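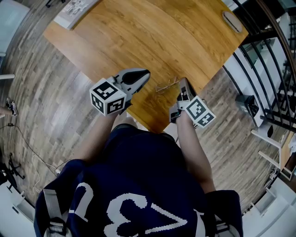

31st December. Glasses task, hand-held grippers, upstairs by the railing.

Target from Hicham is 2,048 accepted episodes before anyone trains on this. We have 1,477 in the folder marked good. I don't believe the folder. I opened 28 of them over lunch and threw out two where the glasses are never properly held, just shoved along the desk with one finger pad until they end up near the goal. The checker passed both. It looks at gripper width and the marker cube poses and has no idea where the glasses are.

Other gripes, in no order.

Thin gold wire on a honey-coloured desk. I can hardly find the frames in the head view myself, so I'd like to know what the network is meant to be finding. Ilham says it will pick them up from context. Maybe. My bet is it learns the spot on the desk, as we all put them down in the middle between the two grippers without thinking. From now on, throw them down anywhere, lenses up or lenses down, and write down which.

Pose tracking. Vlastimil reckons the cubes are good to a couple of millimetres. Fine, but that's with both cubes facing the head camera. Roll the left wrist to fold a temple arm and the track gets jumpy, and then the smoothing filter draws a lovely curve through rubbish. I want the raw track saved next to the smoothed one. Asked for this in October.

Wrist view: same old complaint, when the gripper tips back it records a great deal of ceiling. 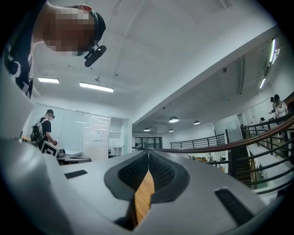
Wrist camera, gripper tipped up, wooden strip between the pads.

Lamps, beams, stairs, people by the railing. If the policy can tell which desk it's at from the ceiling lights, it will use that, and the Rallix numbers will look terrific until somebody moves the desk. Nesma wants to crop the top half. I'd sooner see two desks and one held-out room, then argue about cropping.

Strip grasps are easier to judge than glasses, at least. Keep them as a separate task and please don't add them to the glasses total, Ashraf.

To do:
Re-review the whole good folder by eye, two people, no talking until both have scored.
Raw cube tracks on by default.
Ask Hicham where 2,048 came from. I suspect it's a nice round number in binary and that's all.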